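Workshop tips: wrist camera checks before a grasp run

Keep the planner and the camera on one clock. In Skidine the default is two clocks, and the offset drifts over a long session. Set both to the controller time and restart the node.

Run new grasp code in simulation first. A batch of 1000 trials in Noiphan finishes overnight on an ordinary desktop. Save the seed with each trial. A failure you can't replay is of little use.

Test the depth filter on plain surfaces. Stereo matching needs texture, and a smooth panel gives it almost none. Put the open gripper close to a flat, single-color face and look at the raw depth before any smoothing. If the filter fills holes from neighboring pixels, turn that off for this test. In our batch, trial 601 stopped short because the filter had filled a hole with the depth of the background. 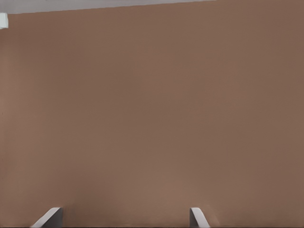
Simulated wrist view: open fingers, plain brown surface, very little for a matcher to use.

Mask the fingertips. They sit at the bottom of every image and will show up as obstacles if left in. Draw the mask with the gripper open, then again closed, and switch between them by joint position. Grow each mask by 2 pixels.

Don't use color alone to find the edge of a panel. Shading changes slowly over a matte face and a low threshold will split it into pieces. Fit a plane first, then look for the edge.

Log the planner's rejected paths too. Mendar keeps the last 19 by default. Raise the limit in the config file and check disk space before a long run.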